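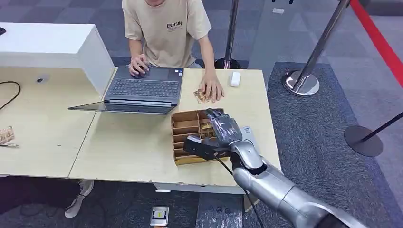

Sorting table, mid-afternoon. Little gold bits, cardboard cells, laptop open next to it all.

I have been looking forward to posting this one for ages. We are finally sorting the small parts at Brondbridge and I am having the best time!

Some background for anyone new: when we moved up from the old unit in Ukton in January, all the small stuff got tipped into whatever was nearest. Envelopes, mugs, one biscuit tin with a dent in it. I've been finding bits in coat pockets ever since.

So now we have a proper divided tray. Plain corrugated cardboard with slots, nothing fancy, and I love it more than most furniture I own. You put a thing in a cell and it stays in its cell — bliss.

The cardboard dividers came out of a box that was headed for recycling. If you get deliveries of glasses or jars, check inside before you flatten anything. I've stashed 4 more sets under the stairs at home (sorry, household).
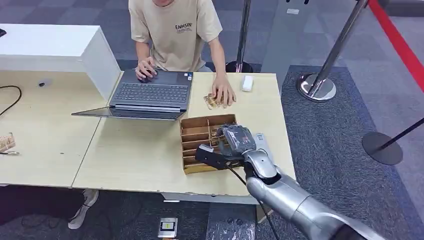 Brondbridge Small Parts Club

Same table, same tray. I do like a light wood top for this sort of job. On our old dark bench anything tiny just vanished, and I'd end up patting the surface like I'd lost a contact lens.

Laptop stays on the table with us because the list lives on it. One line per cell, what it is and where it goes. Friederike Weidemann set the list up for us and it has 40 lines so far. She named the file Statix and won't tell anyone why.

Things I've learned so far. Tip out a small handful, never the whole packet. Do the shiny ones under a decent light. Have a mug somewhere else entirely, on a different table if you can manage it.

Also, label the cells AFTER you've filled them. I did it the other way round the first time, changed my mind twice and ended up with tape over tape over tape. Pencil on the cardboard works beautifully and you can rub it out.

Someone asked whether a plastic organiser would be better. Maybe! We've got two of them from Chowdary and the lids are great for carrying things about. For sorting at a table though I keep going back to cardboard. It's quiet, it doesn't slide, and if a divider is in the wrong place you pull it out and move it.

Next up is the screws tin, which has 12 years of screws in it. I've been told to just buy new ones. Absolutely not, I can't wait to get in there.

If you've got your own cardboard tray on the go please send me a photo, I want to see every single one!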